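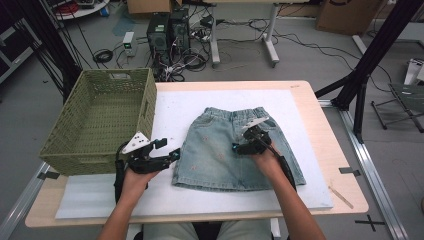 Juin 2021

Avec Rin Wada, on voulait savoir si une machine peut plier le linge à notre place. Moi j'y croyais à fond ! On a lu 7 articles et, franchement, le tissu mou reste un cauchemar -- une assiette garde sa forme, une jupe non.

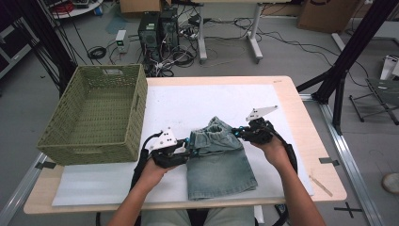 La taille élastiquée, c'est le pire : ça fronce, ça se rétracte, et il faut bien deux pinces pour la tenir droite. Pour l'instant, je garde ma corbeille et mes deux mains. Rin, elle, veut reprendre le sujet en août.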